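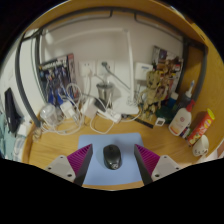 So where should the cables go on a small desk?

Up at the back, behind whatever you work on, with the part in front of you kept for your hands.

That was the first thing I asked Mansa Amissah when we sat down to talk, and she had the answer ready before I'd finished my coffee order. Mansa sets up home desks for people in and near Quaye. She used to do office moves for a furniture firm called Turik, and she told me she has untangled more power strips than she cares to remember.

I'd expected a lecture on neatness (my own desk is a disgrace) and didn't get one. "I don't mind a messy back edge," she said. "Chargers, plugs, the strip, the lamp base, let them all pile up there. You're going to need them. What I mind is when a cord lies under your wrist all day and you keep shoving it over."

She starts every job with the mouse. I laughed, but she meant it! She puts the pad down where the arm wants to be, sits the person in the chair, and has them move the mouse for a minute with their eyes on the wall. Then the pad gets shifted, usually closer in, and everything else has to fit around it. "People buy the lamp first and then build the desk around the lamp. I've done it too. You end up mousing on a corner."

I asked what she thinks of pads in general, because a friend had told me they were old-fashioned. Mansa likes them, and likes them pale. A light blue one on a brown desk shows you where the edge of the work area is, she said, and you notice when a cable has crept onto it. She washes hers in the sink with dish soap in July, when it dries overnight on the balcony.

Then we got onto power strips, and I have to say she lit up. Her rule is one strip per desk, lying where you can reach the switch without standing. She won't screw it to the underside unless the client begs. Hüsnü Kırmızıgül, her old boss at Turik, screwed all of his underneath, and the two of them still argue over it by email. "He says mine looks like a bowl of noodles. Fine. I can get at my noodles."

What about the long white charging cables, the ones that come in loops and never lie flat again? Coil them wide, she said, wider than you think, and leave the coil loose on the wood. She used to tie them up tight with Plimport straps, the fuzzy kind, and bought a roll of 59 that she's still working through. These days she only straps what never moves, like the lamp cord.

Lamps go at the back, too, for her, with the post close to the wall and the arm coming out over the desk – she'd rather have the light reach to you than have the base sitting by your elbow. And anything small that has no home goes in a clear tub in the corner, where you can see it without tipping it out. Mine would need a bucket.

Before I left I asked what she charges for a visit. It's $35 for a desk with nothing to buy, and she brings her own screwdriver. I've booked her for next month, and I've been told not to tidy up first.

Mansa also wanted me to mention that extension cords don't go under rugs. So, extension cords don't go under rugs.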